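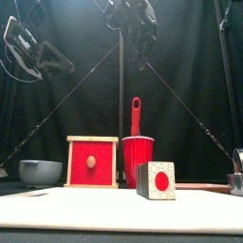
Does a kitchen really need a bowl sitting out all the time?

I think it does, as long as it's a medium-sized one with a bit of a lip you can grab, and as long as it's there to be used and doesn't turn into a home for keys and dead batteries.

I've been having this argument with my sister-in-law since February. She's a put-it-away person. Every surface in her place is wiped and bare by the time you've finished chewing, and if you set a bowl down to go answer the door, it's in the cupboard when you get back. I love her. I also think she's wrong, and I've finally got enough to say about it to fill a page.

My bowl is gray. I bought it at the Grollberg moving sale for 2 dollars, along with a colander I gave away, and it has a flat little tab on the rim that I figured was decoration. Then I cracked eggs into it one morning with flour all over my hands and my thumb went right to that tab, and I've been a snob about rims ever since. A bowl with a perfectly smooth edge looks great in a store. Try picking it up with greasy fingers when it's full of marinade! You end up hugging it.

So it lives on the back left corner of my work table, behind the big white board I roll dough on. It's been there so long that I reach for it without looking. In a normal day it gets potato peels, then (after a rinse) salad, then whatever I'm soaking overnight. If it lived in the cupboard under the two mixing bowls and the thing with the broken handle, I'd use a plate instead and the peels would be all over the floor. I know this because that's how I lived for years.

The put-it-away people have a real point about clutter, and I'll give them that one. Stuff attracts stuff. Leave one mug on a table and by supper it's got friends. But I think they lump everything together, the mail and the mug and the tool you use ten times a day, and it all gets swept off with the same arm. Carpenters don't put the pencil back in the box after every line. My old neighbor Blažena Vávra kept a bowl by her stove for as long as I knew her, and her kitchen was cleaner than any I've been in, including mine on its best day. She'd have laughed at the idea that it was a mess. It was where the onions went.

And don't get me started on nesting sets. I owned one, a Kohlhase set with matching lids, a wedding present, and I'm sure it was a good one. The size I wanted was always in the middle, so every time I made pancakes I had to take apart the whole stack and put it back together, clanging away while everybody was still asleep. The smallest one never held anything in its life but a single egg yolk. I kept that set for ages out of guilt and finally let my nephew take it to college, where I'm told it's doing great work with popcorn.

Forough Kiani, who taught the bread class I took over at the Flernholm hall, was the one who got me thinking about where the bowl goes as well as whether it goes anywhere. She had us stand at the table with our eyes shut and point to the things we used most. I was hopeless at it. I pointed at the wall for the salt. Her rule was that anything you handle with dirty hands should be out in the open, and anything you handle with clean hands can go behind a door. I've bent plenty of kitchen rules but that one has held up. Bowl, board, scraper, salt: out. Cake stand, good platter, the fondue pot somebody gave us: behind a door, and the fondue pot can stay there.

I'll admit the bowl gets abused. Last winter it was full of clothespins for a week and I had no idea who to blame (me, probably). When that happens I dump it out on the table, put everything where it goes and set the bowl back in its corner, and it's good again for a while. You do have to keep after it. My sister-in-law says that's exactly why hers are in the cupboard, and we go around again.

She's coming over this weekend to make dumplings with me. I've told her the bowl is staying out, all day, start to finish, and she's agreed to it on the condition that she gets to wash it when we're done.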